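Fondlow Lost Property: Your Questions, Answered With Patience

I left something on the Trenstead line. Do you have it?
Possibly. Everything found on the trains comes to the Fondlow counter by the following morning, and some of it even arrives with a tag.

What do I need to bring?
Photo ID and a description of the item. "Black bag" is a description of most of our shelves. Tell us about the zipper, the lining, the gum in the side pocket.

Does it cost anything?
Small items are free. Anything that needs two people to lift carries a handling fee of $5, and yes, that has included a cello.

How long do you keep things?
Thirty days for most items. Wallets and phones are held for 90. Sandwiches are held until the end of the shift, at the outside.

Where do shoes and small bags go?
Into the metal bins, unsorted at first, and then onto the shelves by color.

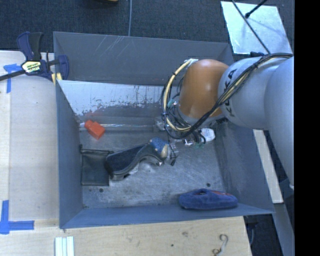
Color is a less useful system than it sounds, and Etelka Bognár at the counter will tell you so at length. Black is our most popular color by a mile. A flat black pouch can end up in the same bin as something black, curved and shoe-like, and both will be logged under B. If yours has any other color on it, even a bit of navy, put that on the form - it saves a lot of digging.

Can I come in and look through the bins myself?
No. We tried that in May.

I only lost one shoe. Should I bother?
Please do. Bring the other one along so we can match them.

Can you mail it to me?
Within the country, yes, once you've paid the postage. Call extension 315 and let it ring.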